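Comparing Two Finger Shapes on a Two-Arm Setup

Updated December 3, 2024

When we started with the tube task in July, we had one question: is a pointed finger good enough, or do we need teeth on it? This page explains how we compare finger shapes at the Nultwood bench, so you can repeat it with your own arms.

What you need

Two arms that can both reach the rack, a tube rack, capped tubes with colored water, and a controller that saves the finger opening with every grasp. We use the Sturkum controller, but any controller with a log is fine. Use colored water only – you will drop some tubes.

Step 1. Set the opening

Open the fingers fully and write down the value. Then close them on an empty tube, slowly, until the tube does not turn when you push it with one fingertip. In our log this was 171 counts. Save it as the closing target for both arms.

Step 2. Start with the standing tubes

Put the capped tubes in the back row of the rack and leave the other holes free. Let one arm take a tube just below the cap, lift it, wait and put it back. The fingers should come in level. If they come in at an angle, the tube pulls against the edge of the hole and the rack moves with it.

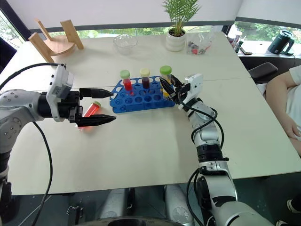 Step 3. Do the lying tubes

A tube on its side is much harder. Place it flat on the table and bring the open fingers down over it, one on each side. Go slowly for the last part of the way, because the fingertips must come very near to the table without pressing on it. We set a force limit of 900 in the Sturkum menu, and the arm stops by itself when it reaches this limit.

Step 4. Change the fingers and repeat

Do 47 grasps with each finger type, and keep the same tubes and the same light. With the smooth fingers we lost 16 lying tubes. With the serrated ones we lost five. For standing tubes we saw almost no difference.

One more point about cables. Before every run, move each arm by hand through its full path and look where the cable goes. We forgot this once at Ketcombe and had to repeat 31 grasps.

The log template is on the Maluleke project page, under Downloads.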